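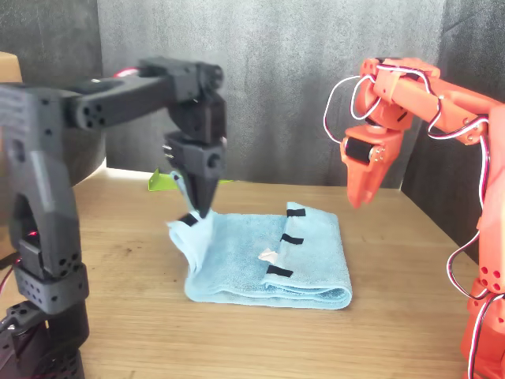 Will the folding arms take over the towel bench from the people who work there?

They take over some of the repeat folding. Someone still has to sort the cloths, lay them out, put right the ones that go wrong and decide what is fit to go on the shelf.

March
By Eusebio Marín

I look after the linen room at Jalar in Skinton, where we wash and fold microfibre cloths and towels for cleaning firms. We have had a pair of arms at one of the benches for long enough now that people ask me what they should do differently. These are the things I tell new starters, plus a few I wish I had been told. Most of it would do for any small laundry, and some of it for a utility room with no machine in it at all.

Sorting before you start

Sort by size first and colour second. A person folding by hand changes from a small cloth to a large one without thinking. The arms go on doing what they were set up for, and you come back to a pile of crooked folds. We used to tip everything on to the bench and sort as we went. Now the sorting is a job in itself and takes up the first part of the morning.

Pull out anything with a torn hem or a loose thread. A jaw can catch a thread and drag the whole cloth across the table. Put these in the mending basket straight away, and don't leave them on the end of the bench for later.

Damp cloths go back in the dryer. Microfibre that is slightly damp clings to itself, so two layers come up where you wanted one. Feel inside the fold as well as the top. The outside dries first.

No softener in the wash. It spoils the way microfibre picks up dirt, and that was true long before we had any machines.

Setting up the bench

Clear the table down to the wood. Mugs, phones, tape and pens used to live on our bench all day, and that was the habit people found hardest to drop. We put up a shelf by the door for them.

Plain grey cloth behind the table is a help if your arms work from a camera. Patterned curtains and stacks of coloured linen are best kept out of view. Wipe the tabletop dry after cleaning it, and leave off the spray polish, as a slippery top lets the cloth slide when a corner is lifted.

Light the bench evenly. We moved a lamp that threw a hard shadow over the near edge and had fewer missed corners that same afternoon.

Look over the cables at the start of each shift. They should have enough slack for the joints to bend and not so much that they trail over the cloth. If you find one rubbed or pinched, leave the power off and tell whoever is in charge.

Corners and edges

Most bad folds start at a corner. Whether a hand or a gripper picks it up, the corner wants to be taken close to its point, with just enough fabric held to stop it slipping. Too big a pinch leaves a crumple that you will still see when the towel is stacked.

Lay the care label to the same side every time. It is an easy thing to check at a glance, and if it has moved you know the towel was turned over somewhere. Strips or tabs stitched or stuck to a towel are useful in the same way, so long as everyone agrees which face they belong on.

If you put on your own markers, choose something you can see against the cloth and press the edges down well. Check them after every wash. One that has started to peel should come off and be replaced, as it will end up stuck to the next towel in the pile.

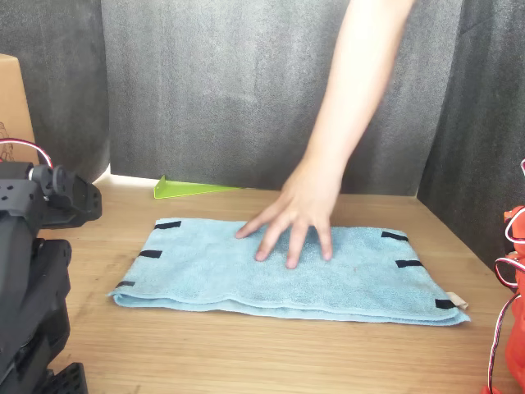
Smoothing is still done by hand on our bench, and I expect it will be for a good while. We stop the arms, wait until they are still, and only then reach in. Use the flat of the hand and start near the middle, pushing gently towards the ends. Pressing hard stretches the pile and moves the layer underneath. The hand on the blue towel has its fingers a little apart, and that is how I like to see it done: the cloth gets spread without being dragged. Then check the ends. With three black strips at each short end, you can see quickly whether one side has crept, and the front edge shows you how the lower layer is lying. If the front looks wavy, lift the top layer, straighten what is under it and lay it back. Take your hand right away before anyone starts the arms again.

Working alongside the arms

Agree who is running the bench. One person starts and stops it, and everyone else asks first. When we let whoever was nearest press the button we had two near misses in the first week, both with sleeves.

Roll sleeves up, tie hair back and take off lanyards. Bracelets too.

Say "hands in" and "hands out" aloud. It felt silly to begin with. We kept it up and it soon became ordinary, like calling out when you come through a door with a full trolley.

Don't try to catch a towel that is falling. Let it go, stop the arms and pick it up. It costs you one rewash.

Keep a notebook on the bench. Ours has a line for each stop: the time, the size of cloth and what happened. After a month it was plain that thick towels were behind most of them, so the thick ones went back to hand folding and the stops dropped.

What changes for the staff

People spend less time on the same movement, and the sore wrists have eased. Against that, there is more standing and watching, which is tiring in a different way. We swap over every 20 minutes. I tried an hour and people's minds wandered.

The job needs some new skills and these should be taught in paid time. Our supplier, Trerkon, gave a morning's training to two of us and we passed it on to the rest of the room. I would ask for all the staff to be included if I were doing it again. Things get lost second hand, and the night shift got the least of it.

Ask the folders before you change the fold. Woo, who has been on towels longer than anyone, pointed out that our old fold put the thick edge at the back of the shelf, so customers pulled out two at once. We turned it round. I had been setting up the bench to copy a fold that wasn't a good one in the first place.

Be plain with people about hours. If the machine means fewer shifts, they should hear it from you early. In our case nobody's hours were cut, and the time went into mending and deliveries, but I left it too late to say so and there was a bad fortnight of guessing.

At the end of the shift

Leave the bench bare, with the arms parked and the power off at the wall. Brush the lint out of the jaws with a dry paintbrush. Stack finished towels no more than 5 high for the trolley, folded edge to the front, and count out 6 clean ones for the morning test. Write up anything odd before you go home.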